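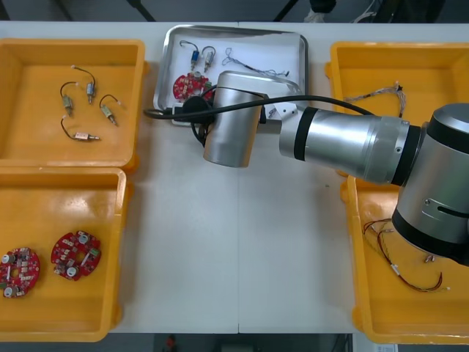 How to Write a Performer Bio for the Program

Swanson Playhouse gives you 400 characters, spaces included. Your mother would give you more, but she isn't doing the layout.

1. Start with your role, then your last show. "Trillska" at the Geltdale counts, even the night with 5 people in the seats.

2. Pick two credits. Cut the school pageant unless you are still in school.

3. Training gets one line. Skip "passionate." Everyone in the chorus is passionate.

4. Read it aloud, then send it in by noon. Late bios run as your name only.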